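# 빨래는 누가 개나

식기세척기를 들인 날 어머니는 그 앞에 의자를 갖다 놓고 앉았다. 기계가 설거지하는 것을 지켜보려고. 한 시간 반쯤 지나 문이 열리고 김이 빠지자 어머니가 말했다. "그래서, 이걸 꺼내서 넣는 건 누가 하냐?"

나는 그 질문을 서른 해 가까이 들고 다녔고, 그동안 로봇 회사 홍보 담당자를 만날 때마다 한 번씩 꺼내 보았다. 대답은 대체로 비슷하다. 곧 됩니다. 언제요? 곧요. 이 업계에서 '곧'은 시간의 단위가 아니고 날씨에 가깝다. 늘 곧 갤 것 같은 날씨.

그릇을 씻는 기계, 옷을 빠는 기계, 바닥을 미는 기계는 집에 있다. 그런데 집안일이 줄었느냐고 물으면 다들 잠깐 생각에 잠긴다. 빨래를 분류하고, 주머니를 뒤지고, 뒤집힌 양말을 바로 펴고, 널고, 걷고, 개고, 서랍에 밀어 넣는 일은 그대로다. 세탁기가 가져간 것은 팔뚝의 일이고 손끝의 일은 남았다. 이 기사는 그 손끝의 일에 관한 것이다.

## 네드비의 서랍

가정용 로봇을 만든다는 네드비(Nedby)의 시연장에는 거실이 하나 통째로 들어 있다. 소파가 있고, 러그가 있고, 화분이 있고, 러그 위에는 누가 일부러 어질러 놓은 티가 역력한 장난감이 있다. 어질러진 것들 사이의 간격이 일정했다. 아이를 키워 본 사람이라면 그런 식으로 어지르는 아이가 없다는 것을 안다.

로봇은 장난감을 하나씩 집어 바구니에 넣었다. 느렸지만 정확했다. 박수가 나왔고 나도 쳤다. 그러고는 안내 직원에게 내 가방에 있던 것을 하나 바닥에 놔 봐도 되겠느냐고 물었다. 반쯤 먹다 접어 둔 과자 봉지였다. 직원은 웃으면서 오늘은 준비된 물건으로만 진행한다고 했다. 준비된 물건이란 로봇이 준비한 물건이 아니라 로봇을 위해 준비된 물건이라는 뜻이다.

시연의 마지막은 서랍이었다. 로봇이 손잡이를 잡고 서랍을 열었다가 닫았다. 사회자가 "이 서랍에는 아무런 개조도 하지 않았습니다"라고 말했을 때 객석의 엔지니어 몇이 진심으로 감탄하는 소리를 냈다. 나머지 관객은 그들을 쳐다보았다. 이 분야에서 가장 넓은 골짜기가 거기 있다. 서랍이 얼마나 어려운지 아는 사람과, 아침마다 서랍을 무릎으로 닫는 사람 사이.

## 병 줍는 사람

울리세스 카세레스(Ulises Cáceres)를 만나러 간 것은 12월이었다. 그는 브루야리(Brullari)라는 작은 자동화 업체에서 파지, 그러니까 물건을 쥐는 일만 들여다본다. 명함에는 거창한 직함이 있지만 본인은 스스로를 "병 줍는 사람"이라고 소개했다. 농담인 줄 알았는데 오후 내내 병 이야기만 했다.

"사람들은 로봇이 병을 던졌다 받거나 뭐 그런 걸 할 줄 알아요. 저는 로봇이 누운 병을 굴리지 않고 집으면 그날은 일찍 퇴근합니다."

일찍 퇴근하는 날이 많으냐고 물었더니 그는 커피를 마셨다.

병은 만만해 보인다. 둥글고 가볍고 어디에나 있다. 카세레스의 설명을 들으면 바로 그 세 가지가 문제다. 둥글어서 구른다. 가벼워서 손가락이 스치기만 해도 달아난다. 어디에나 있어서 모양이 제각각이고, 투명한 것은 카메라가 자꾸 놓친다. 깊이를 재는 센서는 투명한 플라스틱 앞에서 종종 그 뒤의 벽을 본다. 사람으로 치면 유리문에 이마를 박는 일인데, 로봇은 이마가 없어서 박은 줄도 모른다.

쥐는 힘도 골칫거리다. 빈 병은 세게 쥐면 찌그러지고 찌그러진 병은 아까와는 다른 병이다. 살살 쥐면 들어 올리는 도중에 미끄러진다. 사람은 미끄러지기 직전의 감각을 손끝으로 알아채고 저도 모르게 고쳐 쥔다. 고쳐 쥐었다는 사실조차 기억하지 못한다. 그 기억나지 않는 동작을 기계에 넣어 주는 것이 그의 일이다.

"제일 싫은 건 뚜껑이에요." 그가 말했다. "뚜껑 쪽은 단단하고 몸통은 물렁하잖아요. 어디를 쥐느냐에 따라 완전히 다른 물건입니다. 그런데 우리 어머니는 텔레비전 보면서 그냥 집으시더라고요. 좀 약이 올랐어요."

어머니들이 이 업계의 경쟁자라는 점은 짚어 둘 만하다.

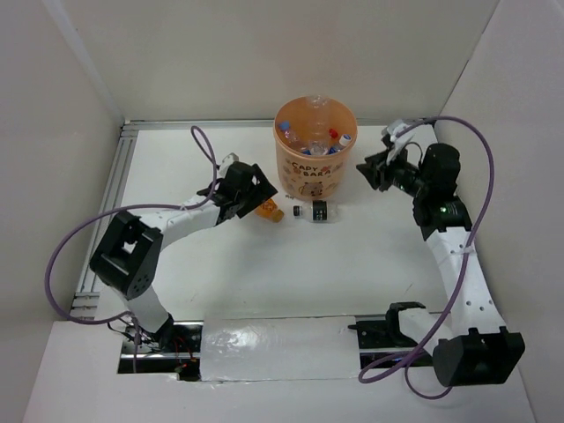
*통에 담긴 페트병과 작업대에 누운 병 두 개. 양쪽에 로봇 팔이 한 대씩 있다.*

분리수거는 이 바닥에서 인기 있는 과제다. 우선 누구나 아는 일이라 설명이 필요 없다. 실패해도 접시가 깨지지 않는다. 투자자에게는 환경 이야기를 곁들일 수 있다. 그리고 통이라는 것은 입구가 넓어서 조금 빗나가도 들어간다. 카세레스는 마지막 이유를 말할 때 목소리를 낮췄다.

어려움은 통이 차면서 시작된다. 빈 통에 넣는 첫 병과, 이미 병들이 들어찬 통에 얹는 병은 난이도가 다르다. 먼저 들어간 것이 비스듬히 서 있으면 나중 것이 튕겨 나온다. 사람은 이럴 때 통을 한 번 흔들거나 손바닥으로 꾹 누른다. 교육받은 사람도, 안 받은 사람도 그렇게 한다. 로봇에게 '꾹'을 가르치는 방법에 대해서는 아직 업계의 합의가 없다고 한다. 합의까지 필요한 줄은 몰랐다.

팔이 두 개면 나을까? 그렇기도 하고 아니기도 하다. 한쪽이 잡아 주고 다른 쪽이 넣으면 되니 할 수 있는 일은 늘어난다. 대신 둘이 부딪치지 않아야 한다는 일이 하나 생긴다. 신혼부부의 부엌과 구조가 같다. 카세레스의 비유인데, 그는 미혼이다.

## 공장은 원래 반칙이다

그러면 공장은 어떤가. 로봇이 자동차를 용접한 지가 언제인데 아직 양말 타령이냐고 할 독자가 있을 것이다.

온데티(Hondetti)의 포장 라인을 둘러보고 나서 나는 공장이 로봇에게 얼마나 친절한 곳인지 알게 되었다. 물건은 늘 같은 자리에 같은 방향으로 온다. 조명은 밤낮으로 같다. 바닥에 레고가 없다. 로봇이 똑똑해서 일이 되는 것이 아니라 일이 멍청해질 때까지 주변을 다듬어 놓은 것이다. 현장 반장은 이 표현을 싫어했지만 틀렸다고는 하지 않았다.

그 라인의 로봇은 한 시간에 상자 400개를 쌓는다. 지치지 않고, 담배를 피우러 나가지 않고, 회식에 빠질 핑계를 찾지도 않는다. 그런데 라인 끝에는 사람이 2명 서 있다. 무슨 일을 하느냐고 물었더니 상자 날개가 덜 접힌 것을 손으로 눌러 준다고 했다. 또 '꾹'이다.

반장은 그 자리를 없애려고 장치를 두 번 달았다가 두 번 떼었다고 했다. 첫 번째 것은 멀쩡한 상자까지 눌러 우그러뜨렸다. 두 번째 것은 잘 작동했는데, 작동하는지 지켜볼 사람이 2명 필요했다.

기계를 탓할 생각은 없다. 덜 접힌 날개는 매번 다르게 덜 접힌다. 어떤 것은 끝만 들리고 어떤 것은 안으로 말려 들어간다. 사람은 보지도 않고 손등으로 툭 친다. 이 '툭'의 값이 얼마인지 회계 장부에는 나오지 않는다. 나온다면 시급이 달라질지도 모른다.

## 식당 주인의 계산법

오레야나(Orellana)는 그릇을 치우는 로봇을 들였다가 창고에 넣어 둔 식당이다. 로봇은 지금도 창고에 있고, 위에는 여분 냅킨이 쌓여 있다. 주인은 로봇에 악감정이 없다. 선반으로서는 아주 튼튼하다고 한다.

문제는 속도도 가격도 아니었다고 주인은 말했다. 손님이었다. 손님들은 남은 국물을 물컵에 붓고, 물컵을 밥그릇에 꽂고, 밥그릇에 휴지를 덮고, 휴지 위에 숟가락을 올려놓는다. 도와주려고 그러는 것이다. 그 탑을 한 손으로 들어 올리며 다른 손으로 식탁을 닦는 직원의 모습을 보고 있으면, 집는 로봇을 연구하는 사람들이 왜 밥을 먹다 말고 멍해지는지 알 것 같다.

주인은 로봇 회사 직원이 와서 한 시간 동안 그 식탁들을 찍어 간 이야기를 해 주었다. 국밥은 시키지 않았다고 한다. 그건 아직 서운한 모양이었다.

## 그래서 되나, 안 되나

편집장은 기사에 결론이 있어야 한다고 했다. 로봇은 집안일을 할 수 있는가? 취재 수첩을 뒤져 최대한 공정하게 옮기면 이렇다. 물건이 정해져 있고 자리가 정해져 있으면 한다. 물건이 조금 바뀌면 대체로 한다. 물건도 바뀌고 자리도 바뀌고 중간에 고양이가 지나가면, 고양이를 피하는 데까지는 한다.

나아지고 있는 것은 분명하다. 예전에는 병마다 좌표를 찍어 주고 동작을 한 줄씩 짜 넣었다. 요즘은 사람이 조종해서 여러 번 보여 주고 따라 하게 하는 방식이 흔해졌다. 덕분에 전 세계의 박사 과정 학생들이 하루 종일 컵을 옮기고 수건을 접는다. 부모가 방 좀 치우라고 할 때는 안 하던 일이다. 집안일을 없애려는 노력이 지금까지 만들어 낸 집안일의 양을 누가 한번 계산해 보았으면 한다.

카세레스에게도 같은 질문을 했다. 그는 자기 집 청소기 로봇 이야기를 꺼냈다. 퇴근하면 그놈이 늘 같은 의자 밑에 끼어 있다고 했다. 의자를 옮기면 되지 않느냐고 했더니, 옮겼더니 다른 의자 밑에 끼더라는 것이다. 그래서 지금은 외출하기 전에 의자를 전부 식탁 위에 올린다. 전선도 걷고 양말도 치운다.

"집은 깨끗해요." 그가 말했다. "청소기 돌리려고 매일 청소를 하니까."

헤어질 때 그는 내가 마시던 생수병을 받아 갔다. 버려 주려나 보다 했는데 불빛에 이리저리 비춰 보더니 책상 서랍에 넣었다. 몸통에 홈이 없는 병은 요즘 구하기 어렵다고 했다. 서랍은 꽉 차서 잘 닫히지 않았고, 그는 무릎으로 밀었다.

어머니에게는 취재가 끝나고 전화를 드렸다. 아직 안 된다더라고 했더니 그럴 줄 알았다고 하셨다. 그러고는 식기세척기에서 그릇 꺼내야 한다며 먼저 끊으셨다.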